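Itwood Residents' Forum: Shared Interiors
Topic: Wallpaper for the drawing corner

Rarkine
Members are invited to comment on the teal floral paper before the second order is placed in March. Both views include the drawing tablets and the pink alarm clock.
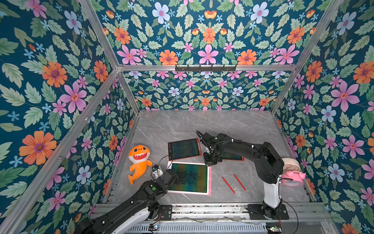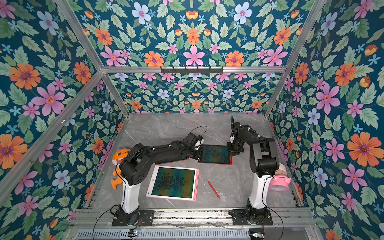
Teal floral paper and gray marble-patterned top, both views.

Nornex
I must register an objection. The pattern is too large for a small area and competes with the tablets.

Ó Dubhghaill
I respectfully disagree. The pink and orange blossoms suit the plush toy, and the gray top is plain enough. I would retain the hook rack as well.

Nornex
The hooks are not in dispute. My request is for a plain back panel.

Rarkine
Noted. Samples are held under reference 2417.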